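Bancada de manipulação em casa: notas de montagem e afinação

Página de dicas - oficina partilhada Virkine
Última revisão: 16/04/2020

Estas notas destinam-se a quem monta um braço articulado com pinça de dois dedos numa mesa comum, sem laboratório e sem fixações industriais. Partem do princípio de que o braço já mexe, de que o controlador responde e de que existe uma paragem de emergência a funcionar. A parte mecânica do braço está na página anterior.

1. Superfície

Não trabalhar sobre o tampo nu. Um tampo liso e duro tem dois defeitos para peças finas: a peça foge quando o dedo lhe toca de lado, e a ponta do dedo bate em seco quando a altura está mal calculada. Um revestimento tipo alcatifa de pelo curto resolve os dois. Cede um pouco sob o dedo e trava a peça.

Cor: escura, sem padrão, mate. O arame de aço destaca-se bem sobre azul ou verde escuro. Evitar cinzento, sobretudo com segmentação por cor.

Esticar o pano e prendê-lo por baixo do tampo com fita de dupla face. Uma ruga de poucos milímetros chega para falhar a preensão de um clipe. Aspirar antes de cada sessão.

2. Fundo

Um biombo atrás da mesa corta as pessoas que passam, as janelas e as estantes. Serve qualquer biombo dobrável, desde que fique fora do alcance do cotovelo do braço. Verificar o alcance com o braço em movimento lento e o biombo afastado, e só depois aproximá-lo.

Os painéis entrançados têm textura repetida, que confunde alguns algoritmos de correspondência estéreo. Se o mapa de profundidade aparecer com degraus no fundo, recortar a zona de interesse pela borda da mesa e ignorar o resto.

3. Iluminação

Luz difusa de cima, duas fontes, nunca uma só. O arame polido reflete a fonte como um ponto branco e o detetor passa a ver meio clipe. Uma folha de papel vegetal à frente de cada lâmpada basta. Fixar a exposição da câmara em modo manual. Com exposição automática, a entrada do braço no campo de visão altera o brilho de tudo o resto.

4. Disposição das peças

Peças pequenas numa linha a meio da mesa, objetos de uso corrente ao fundo, borda da frente para o que for volumoso e baixo. A linha deve ficar na zona em que o braço chega com o cotovelo dobrado. Com o braço quase esticado, a repetibilidade piora e a pinça deixa de conseguir ficar a prumo.

Deixar entre clipes pelo menos a largura da pinça aberta, mais folga. Se os dedos abertos tocarem no clipe vizinho na descida, a linha desfaz-se logo na primeira tentativa.

Para afinar, começar com os clipes todos na mesma orientação. Passar depois a orientações variadas. Quem inverte a ordem não sabe se a falha vem da estimativa do ângulo ou da altura.
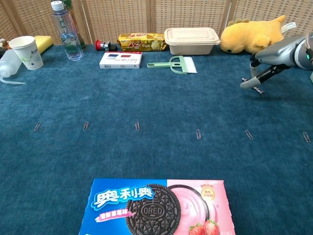
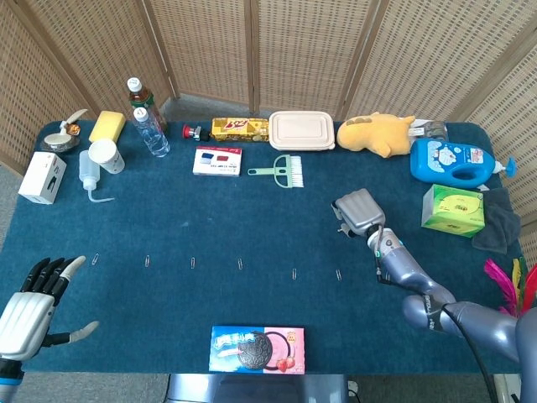
Seis clipes em linha sobre o pano, pinça de dois dedos à direita.

5. Altura de preensão

É o parâmetro que mais tempo consome. Um clipe deitado tem a espessura do arame e pouco mais, e o erro admissível é inferior ao erro da maior parte das câmaras de profundidade domésticas. Não confiar na profundidade para a cota final. Usar a câmara para a posição no plano e medir a altura da mesa por contacto:

- levar a pinça fechada a um ponto livre do pano;
- descer em passos pequenos até a corrente do motor do ombro subir;
- recuar um passo e guardar a cota;
- repetir nos quatro cantos da zona de trabalho e ajustar um plano aos pontos.

Repetir a medição sempre que a mesa for deslocada. Na nossa, um pé mal apoiado dava diferença suficiente entre a esquerda e a direita para falhar só os clipes de um dos lados. Perdemos uma tarde a procurar o erro no código.

6. Dedos

As pontas de origem costumam ser largas demais. Há duas soluções baratas. A primeira é colar uma tira de borracha fina na face interior, deixando-a sair um pouco abaixo da ponta. A borracha dobra contra o pano e entra por baixo do arame. A segunda é uma lâmina de metal fino aparafusada à ponta, com a aresta lixada. Agarra melhor, mas risca o que encontrar e prende-se no pelo do pano se a cota estiver baixa.

Mirjana Kneževič usa a lâmina num dedo e a borracha no outro. Nos nossos ensaios essa combinação foi a mais estável para arame.

Força de fecho: a mínima que mantenha a peça. Um clipe apertado em excesso roda entre os dedos e fica atravessado.

7. Sequência de movimento

Aproximação na vertical, com paragem acima da peça. Nessa paragem, nova leitura da câmara e correção. Descida lenta, fecho, espera de meio segundo, subida lenta nos primeiros centímetros e normal daí em diante.

Não rodar o pulso durante a descida. A rotação faz-se em cima, antes da correção. Em braços com redução de engrenagem, chegar sempre ao ângulo final pelo mesmo sentido, para anular a folga.

8. Cabos

Deixar um laço em cada articulação, com comprimento para o curso completo, e prender o cabo aos dois segmentos, nunca à articulação. Antes de correr um programa novo, levar cada eixo aos dois extremos à mão, com a alimentação desligada, e ver onde o cabo estica. Um laço demasiado comprido também é problema - arrasta no pano e leva as peças atrás.

9. Paragem de emergência

O botão deve cortar a alimentação dos motores. Um botão que apenas envia uma mensagem ao programa não conta. Testar no início de cada sessão, com o braço parado e depois com o braço em movimento lento. Quem está no teclado e quem está junto à mesa devem ambos chegar ao botão sem passar por cima do braço.

Atenção aos braços sem travões: com o corte, caem. Colocar uma espuma por baixo da posição de repouso.

10. Registo dos ensaios

Uma folha por sessão, com as colunas: número do ensaio, posição do clipe na linha, cota usada, resultado, observação. Nada mais. As folhas com muitas colunas deixam de ser preenchidas ao segundo dia.

Temos 953 tentativas registadas desde que passámos para o pano escuro, das quais 653 terminaram com o clipe seguro após a subida. O número isolado diz pouco. Interessa a divisão por posição: os clipes mais afastados da base do braço concentram a maioria das falhas, o que aponta para a calibração e iliba os dedos.

Fazer blocos de 80 tentativas sem mexer em nada. Com menos, as diferenças entre duas configurações não se distinguem do acaso. Mudar um só parâmetro entre blocos.

11. Avarias frequentes

A pinça fecha e sobe vazia, sempre: cota alta. Descer um passo e repetir.

A pinça arrasta o pano: cota baixa, ou pano mal preso.

Falha alternada, sem padrão: verificar o aperto do suporte da câmara. No nosso caso era um parafuso M3 sem anilha.

O clipe é agarrado e cai a meio da subida: aceleração excessiva ou borracha suja. Limpar com álcool isopropílico e deixar secar.

O detetor indica clipes onde não existem: reflexos em tampas ou embalagens brilhantes ao fundo. Limitar a zona de procura.

12. Material e ficheiros

Os suportes para a câmara e as pontas de dedo estão na pasta Plindden do servidor da oficina, em STEP e STL. Imprimir em PETG, 56 % de enchimento, camadas perpendiculares à força de fecho. Em PLA as pontas abrem na linha de camada ao fim de poucas sessões.

O guião de medição do plano chama-se Geagea e corre a partir da linha de comandos. Pede a porta série e escreve o resultado num ficheiro de texto que o programa principal lê no arranque. Se o ficheiro não existir, o programa assume cota zero e a pinça desce até ao pano - confirmar antes de ligar os motores.

As notas sobre a mão de vários dedos ficam para a revisão de maio.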